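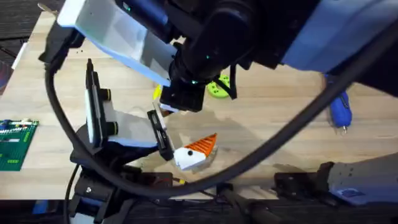
A customer from Lockyer told us last winter that she had stopped buying new chairs, and that she now spends the money on keeping the old ones. She had six of them, from her grandmother, and each one had a different problem. We have thought of her words many times, and when we had to write this page again we decided to begin with them.

About Droltano

Droltano is a small furniture repair workshop in Stulow. We repair chairs, tables, chests of drawers, beds and small cupboards. We also re-cane seats, replace veneer and make missing parts. We do not sell new furniture, and we do not buy old furniture to sell it again.

The workshop opened with two people and one bench, in the back half of a former bakery. Today we are nine. The bakery oven is still in the wall, because taking it out would cost more than one year of rent, and we keep our offcuts in it, sorted by colour.

How we work

Most pieces come to us with an old repair already inside. Somebody put in a screw, or a strong modern glue, and for a few years it was good. To take such a joint apart without breaking the wood is slow work, and it is often the biggest part of the bill. For this reason we look at every piece in person before we give a price. A photo by email helps us to say if it is worth the trip, but we cannot quote from it.

For joints we use hide glue where we can. It opens again with warmth and moisture, so the next repairer will have an easier day than we had. For kitchen tables and outdoor pieces we choose other glues, and we write on the invoice which one it was.

We try to keep the old surface. Many people ask us to sand a table back to bare wood, and sometimes this is right, but we will always ask you to wait until we have cleaned a small corner first. Quite often the colour under the dirt is the one you wanted.

The numbers people ask us for

We finish roughly 855 pieces in a year, and more than half of them are chairs. A simple chair, with one or two loose joints, is normally ready in 10 working days. A seat in woven cane takes longer, and in spring there is a waiting list for it. Our smallest charge is $35, which covers the inspection, and we take it off the final bill if you go ahead.

The Drellum collection

When the Drellum chair factory closed, we were offered its patterns and spare parts. There were about as many boxes as our van could carry in one day, and then the same again. We now hold 2,000 original parts: spindles, rails, arms, turned legs. If you own a Drellum chair, turn it over and look for the model number, which is stamped under the seat near the back. Send us this number before you visit and we can check the shelves.

Learning with us

Each September we take one apprentice, for three years. Previous experience is not needed. We look for patience, and for somebody who does not mind sweeping. We also run evening classes in chair caning, from 6.30 pm, for small groups. You bring your own chair and you take it home finished, or nearly finished – some people come back for a second term with the same chair, and they are welcome.

Visiting the workshop

The entrance is in the lane behind the post office, through the green gate. There is a loading space for one car. Please ring before you bring anything larger than an armchair, so that two of us are free to help you carry it. We close for lunch between noon and 1 pm, and for two weeks in January.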